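Business Leadership, Session 3: How People Get to the Top Job, and What They Do in the First Year

Handout to go with Wednesday's lecture. Bring it with you, the discussion groups will use it.

Where we left off
Last time we looked at founders. Today is my favorite part of the course, the people who come in after the founder and have to run a company somebody else built. It's a very different job, and I think a more interesting one!

Two routes in
Most chief executives arrive one of two ways. They are promoted from inside or they are hired from outside. Boards argue over this endlessly, and you should be able to make the case for either.

The insider knows the customers, the products and which meetings matter. He or she also carries old friendships and old quarrels into the corner office. The outsider can ask the simple questions (why do we still sell this? who reads this report?) but may need most of a year to learn what a ten-year employee knows by heart.

Our main case: Walotel
Walotel makes billing software for small hotels. Isla McIver joined in the accounts department, moved to customer support, ran the support team and then became head of operations. By the time the board asked her to take over as chief executive she had been with the company for 28 years and it had 3585 employees. She trained as an accountant and you can see it in everything she did afterward – she read the contracts before she read the strategy papers. 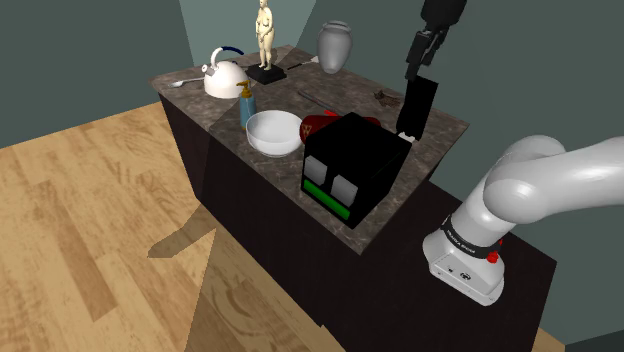 Kitchen island with kettle and statue, computer rendering

Her first move was a small one. She kept the same senior team for six months and met each of them alone, every other week, with no agenda. Only after that did she change the reporting lines. Sales and support, which had been run as separate kingdoms, now answered to one person, Baltazar Nava. He had spent his whole career in support and was a surprising pick. I love this appointment, and we'll spend a good chunk of the lecture on it.

Her second move was to sell the printing business. It still made money, which is why the board was split. Read the case pages on this closely and come with an opinion.

Comparison case: Zonomow
Zonomow went the other way. The company rents out mowing equipment to parks and golf courses, and after two weak years the board hired Apolinar Zepeda from a shipping firm. He had never worked in equipment rental. He brought in 3 people from his old company, closed 2 regional offices in his first spring and wrote a weekly letter to all staff, which he typed himself and often sent before 6 a.m.

The letters are wonderful reading. Some are a single paragraph. In one from May he admits that closing the second office was a mistake in timing, and he explains what he would do with the same facts again. Look at how plain the language is.

Words to know
Succession plan: the board's written list of who could take over, and when.
Chair: the person who leads the board. At both of our companies the chair and the chief executive are different people.
Direct report: someone who answers straight to the person in question. McIver had nine, later six.
Handover period: the weeks when the old and new chief executives overlap. At Walotel it was long. At Zonomow it was four days.
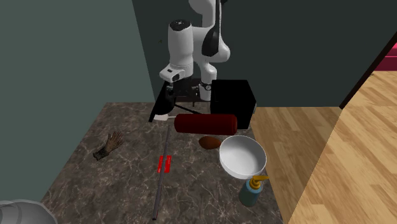 Why would a board pick an accountant to run a software company?
Walotel's board wanted someone who understood where the money came from, customer by customer. McIver had also run support and operations, so the accounting was only one part of her background.

For the discussion groups
Tegan Kereama's group takes the Walotel side and Kamala Achari's group takes Zonomow. Each group should prepare a short talk on the first hundred days: whom the new chief executive met, what was changed and what was left alone. Please don't skip the last one. Things left alone are hard to spot in a case study and they are often the best part of the story.

Reading for next time
The Hikgate case, all of it, including the letters at the back. Also the Ásgeirsdóttir chapter on family firms, first half only. It's a bit dense at the start but it gets really good once she reaches the two brothers and the ferry line.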